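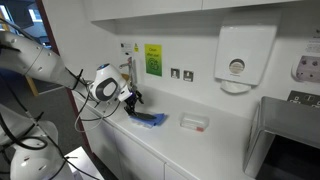

From: Leanne Ashworth
To: Trerkeck building list
Subject: Re: Kitchenette counter

Roland Naylor wrote:
> Who looks after the cloths by the sink? I found one left
> in the basin again this morning.
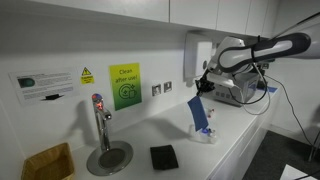 We all do, Roland. Please rinse them and leave them on the counter, clear of the basin.

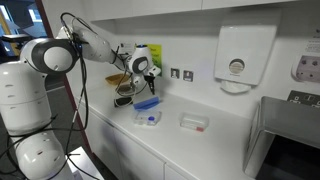 Cropper will bring 14 new cloths in April. Morfudd has the old ones for the bike shed.

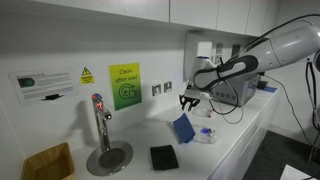 Wiping down is still up to whoever used the counter last. The green "Clean after use!" sign stays on the wall by the tap, so please don't cover it with rotas. Lunch boxes go home with you at night.

Leanne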